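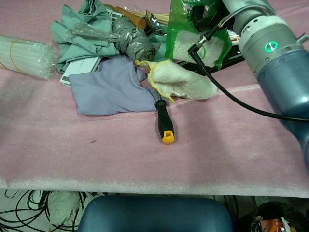

The Pralline League after the winter break

The second half of the season has started, and Clendum are still at the top of the table. I must admit that in August I did not expect this. They had lost two central defenders in the summer, the budget was smaller than the year before, and in the first match they played so nervously that the goalkeeper touched the ball more than anybody. But the new coach was patient. He kept the same back four for nine games in a row, also after the bad defeat at Clamatier, and now we see the result.

What is most interesting for me is the way they defend without the ball. Many teams in our league try to press high for the first twenty minutes and then they are tired. Clendum wait. The two forwards stay close to the center circle and close the pass into the middle, so the opponent must go wide. When the ball arrives at the side line, three players move together and the trap is ready. It is not spectacular and some people near me in the stand were complaining about it. Still, Clendum have allowed only two goals from open play at home, and both came after a mistake in their own passing.

Last Wednesday they received Sriwong in front of 1,706 people, the best attendance at the ground this season. The first half was even. Sriwong have a very quick left winger and they looked for him with long diagonal balls, which caused problems two or three times. In minute 40 he was alone in front of the goal, but his shot was too central. After the break the visitors moved him to the right side. I did not understand this decision, and I still do not. The Clendum right back, who had suffered a lot until then, could suddenly go forward without fear, and from one of his crosses came the first goal, in minute 60. It was a simple header at the far post.

Sriwong answered with more heart than order. They put a third forward on the field and hit the bar from a corner, and there was a strong appeal for a penalty which the referee did not give. From my seat I could not see well if it was a handball. The second goal came in added time, on the counterattack, when almost the whole Sriwong team was in the other penalty area. So it finished 2-0, a little too hard for the visitors, who deserved at least to be in the match until the end.

With this defeat Sriwong stay fifth, and the gap to the promotion places is now seven points. It is not impossible, because they have still to play at home against all the teams above them except one. But they need to find somebody who scores. Their best scorer has five goals and he is a midfielder who takes the penalties.

Clamatier, in second place, won away with a goal in the first half and then suffered until the last whistle. It was their fourth victory in a row by one goal. Some supporters call this luck. I have watched three of these four matches and I think they have a very good understanding of when to slow down the game. The captain reached 100 league matches for the club on the same evening, and the players came to the away corner with a shirt for him. He is now thirty-four, and he still runs back after every lost ball. The only worry is the knee of the second goalkeeper, because the first one is suspended for the next match and the third is a boy of seventeen years who has never played in the league.

At the bottom there is not much change. The last three teams all lost, and the fourth from last took a point in a very poor match on a very poor field. With the rain of the past weeks several grounds are in bad condition, and I would not be surprised if one or two matches are moved to the artificial field behind the swimming pool. The league office says it will decide on the day before the games, so please look at the notice board before you travel.

Next round Clendum go to Clamatier. A draw would keep the leaders two points in front, and with a win Clamatier would pass them for the first time since the opening weeks. The kickoff was moved half an hour earlier because of the last train. Tickets for the away stand are sold at the club bar after training, only with cash, and children under twelve enter free if they come with an adult.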